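Home | News | Around Town | Opinion | Contact

Butlow's cable drawer is open, so go empty yours

November 3, 2018
By Divya Ramasamy

I have moved apartments twice with the same shoebox of cords, and I could not tell you what half of them are for. So I was pretty happy to hear that the Butlow library has started lending and swapping cables at the front desk. I walked over on my lunch break with the shoebox under my arm, and I came home with a much lighter shoebox!

The way it works is simple. You bring in whatever working cords you don't need, the desk tests them, and they go into a big set of labeled drawers by the stairs. If you need one, you ask for it. You can borrow it for 10 days with your library card, or keep it if you leave another one in its place. There's no fee either way.

Gopinath Krishnan runs the front desk, and he told me the idea came out of plain old annoyance. People kept coming up to ask for a phone charger, and the library owned exactly one (it lived behind the desk, and it was always out). In March he put a basket next to the returns slot with a handwritten sign on it. By the end of the summer the basket had taken in 2081 cords, and they had to find somewhere to put them all.

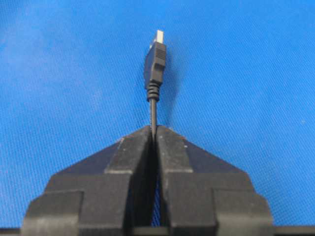
A black USB cable. The library takes USB cords of every kind.

The drawers came from Dunitier, the old hardware store on Bhat Street, which was clearing out its back room and let the library have them for $36. They're great, heavy things with little brass label holders - Annapurna Unnithan wrote out all the labels, and her handwriting is a lot nicer than mine. Printer cords are in the top row, phone cords are at waist height, and there's one near the floor marked "Ask Us," where the true mysteries go. Two of mine went straight in there.

A few things they can't take: anything with a frayed end, extension cords, and laptop power bricks with no model number on them. Gopinath will send the dead ones off for recycling with the next pickup, so you can still bring those in, just keep them in a separate bag.

I asked if they're worried about running out of space. He laughed and said the goal is 3000 by spring, and after that they might have to start on the coat closet.

You can drop cords off any time the front desk is open. I left with a spare charger for my kitchen, and I'm already eyeing the box in my mother's garage.

Recent items
Osasura bakery adds a second oven
Liên Phí's window boxes take the garden club prize
Letters: the crosswalk on Bhat Street, again
Kumaresan Shetty to lead winter choir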